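How to comment on a proposed local rule before it passes

By Ngân Ninh

Most of the rules you deal with day to day are written by agencies and departments. The city council or the legislature passes a law in broad terms, and then a department fills in the details: what form you need, how far from the curb, who can be fined. Before those details become final there is usually a period when anyone can send in a written comment. You don't need to be a lawyer, and in most places you don't need to be a resident.

I've worked through this several times with people in Plorstead and Mastton, most recently on the Unden River dock permit rule. The steps below follow that process. Your own city, county or state may use different names for the same things, so check its rules of procedure first.

Before you start

You will need:

The full text of the proposed rule
The notice that came with it
The law the department says gives it the power to make the rule
An email address you check

Set aside an evening for reading and another for writing. The dock permit packet ran to 164 pages, but the part that changed anything was much shorter. The rest was maps, definitions carried over from the old version and a fee study.

Step 1: Find the notice

Look for a page called public notices, proposed rules, rulemaking or register. Some towns still post notices only on a board at the clerk's office or in the legal section of a newspaper. If you can't find it, call the clerk and ask for "the notice of proposed rulemaking" on your subject. Use that phrase even if your town calls it something else. They will know what you mean.

The notice should tell you the docket or file number, the deadline, where to send comments and whether there will be a hearing. Copy all four into a note. Check the hour of the deadline as well as the date. Mastton closes its comment inbox at 5 p.m. and an email sent at 5:20 is late.

Step 2: Find out what is changing

Ask for a marked copy, sometimes called a redline. It shows new words underlined and removed words struck through. If there isn't one, put the current rule and the proposed rule side by side and go section by section.

Read the definitions first. A rule can look harmless until you see that "structure" now includes anything anchored to the bank for longer than seven days. People skip definitions and then argue about the wrong section.

While you read, write down section numbers only where something is new, missing or unclear. Don't write arguments yet.

Step 3: Check the department's authority

Every rule has to rest on a law. The notice will cite it, usually in one line near the top. Look that law up and read the part cited, plus the section before and after it.

Ask yourself these questions:

Does the law mention this subject at all?
Does it say "shall" or "may"? The first is an order to act and the second is permission.
Does it set a limit, such as a top fee, that the rule goes past?
Does it require a study or a consultation first, and was that done?

A comment on authority gets a different kind of attention from a comment on whether the rule is a good idea. A department can disagree with your opinion and move on. If you point out that the law caps a fee and the rule goes over the cap, someone in the legal office has to look at it. You may find that the strongest point against a rule has little to do with the thing you dislike about it. Make that point anyway, and put it first.

If you find no problem with authority, say nothing about it. A weak legal argument takes space away from your better points.

Step 4: Decide what you want

Pick one main request. The usual ones are:

Withdraw the rule
Change the wording of a particular section
Add an exemption
Delay the start date
Extend the comment period or hold a hearing

You can support a rule too. Departments hear mostly from people who object, and a supporting comment with good reasons can keep a useful section from being cut.

If you want different wording, write it out. "Section 4 is too broad" leaves the work to someone else. "In section 4, replace 'any vessel' with 'any motorized vessel'" can be pasted straight into the next draft.

Step 5: Write the comment

Keep to a page or two. Use this order.

Opening. Give the docket number, your name, and your connection to the subject. One or two sentences.

Request. Say what you want the department to do. A reader who stops here should already know your position.

Reasons. Give each reason its own paragraph and start it with the section number. If you are using facts, say where they come from and attach the source. Links go dead, and in many places only what is attached counts as part of the record.

Effect on you. Describe what the rule would cost you or change for you, in plain terms. For the dock rule, one owner on Phí Street listed the three permits she already held and the hours each one took to renew. That was useful to the department — it had no figures of its own on renewal time.

Closing. Repeat the request in one sentence and ask for a written response if your local procedure allows one.

A short sample opening:

Re: Proposed rule on residential dock permits. I own a house on the Unden River and have held a dock permit there for several years. I ask the department to keep the current renewal period in section 6 and to strike the new inspection fee in section 9, which is higher than the enabling law allows.

Leave out insults, guesses about motive and anything you wouldn't want read aloud. Comments are public records. That includes your home address if you put it at the top, so use a mailing address or just your city unless the notice asks for more. 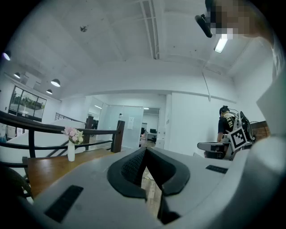 Hand-held gripper with padded jaws. Photo: Ngân Ninh

Step 6: Send it and keep proof

Send the comment the way the notice says. If it gives more than one way, use the online form or email. Put the docket number in the subject line. Attach your comment as a PDF and paste the text into the body of the message as well.

Save the confirmation page or the automatic reply. If you hear nothing by the next working day, call and ask whether your comment has been logged. For paper comments, get a date stamp on your own copy at the counter. In some places, only people who commented can appeal the final rule later, so this proof matters.

Step 7: Speak at the hearing, if there is one

You can speak even if you have already written. Most hearings give each person three minutes. Sign up early, since the list often closes when the hearing begins.

Don't read your written comment. Say your name, your request and your best reason, then stop. If someone before you has made the same point, say that you agree and use your time on a different one. Bring a printed copy to hand in.

Step 8: Follow it to the end

After the deadline the department reads what came in and does one of three things. It adopts the rule as written, adopts it with changes, or pulls it. Large changes may start a new comment period, and your first comment may not carry over. Send it again with the new docket number.

Look for a document called a response to comments or statement of reasons. Roughly 100 people wrote in about the dock rule, and the response grouped them by topic. Look for your point under its section number, as names are usually left out.

If the final rule still goes past what the law allows, you may be able to ask for review. The window for that can be short and it normally runs from the day the rule is published. Talk to a lawyer or a legal aid office before it closes, and take your comment, your proof of filing and the response document with you.

Common problems

The deadline has passed. Send the comment anyway and ask for it to be accepted late. Some departments will, at least until they begin drafting the final version.

The notice is missing something. If it leaves out the text of the rule or the place to send comments, write to the department right away and ask for a corrected notice and a new comment period. Keep a copy of the faulty one.

Everyone is sending the same form letter. Form letters are often counted together as a single comment with many names. Change the first paragraph, add your own facts and send it separately.

The rule is already in effect. Check whether it is an emergency or temporary rule. These can start without a comment period but they expire, and the department has to give notice before making them permanent. In Plorstead the temporary parking rule from February went through a full comment period before it was renewed.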